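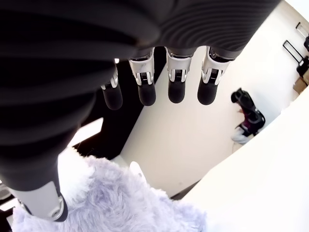 Sildale Family Room: progress report to the Zuccaro Fund
2025-06-21
From: Thomas Sartori
For: Ermanno Russo

Quick one as we are mid stock check. Full accounts to follow with the November return.

Where we are
Room open 4 mornings a week as agreed. Fifth morning still on hold, waiting on Salville to confirm the lease wording. Chased twice. 254 families signed up by end of last month, up on the winter but slower than the plan said. Most of the new ones come through the health visitors, very few through the leaflets. Would like to stop printing the leaflets if you're happy with that.

Toy and book loans
1,462 loans since the grant started. Puzzles and picture books go out most, then dressing up. Returns are good. Late ones mostly school holidays, we dont fine anyone and don't want to start. Dratow system now holds all the loan records, old card index finished with. Took longer than planned, the export kept losing surnames.

Soft toys were the sticking point. Parents asked for them at the spring meeting, we had said no on hygiene grounds. Now agreed: washable only, label must be sewn in, a rest week between loans. Bunnies and bears first, nothing with beads.
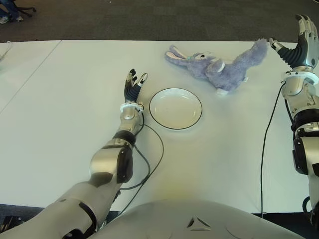

Lavender bunny and a round white plate, on the white table.

Tea set and play food requests also coming in, mainly from the under-threes group. Small parts need checking before any of that goes out on loan. Not costed yet.

Money
Staffing on budget. Heating over, see sheet 2. Underspend on training as the first aid course was cancelled, rebooked with a different provider. Can we carry that forward? Need a yes or no before we pay the deposit.

Problems
Buggy parking. Still blocking the side door on busy mornings. Landlord has offered the covered bit by the bins, not ideal.
Saturday session for dads: low turnout, 5 at the last one. Want to try it later in the morning before we give up on it.

Next
Lease. Summer reading boxes. Parent survey goes out in two wekes, draft questions attached, please send changes to me direct.

TS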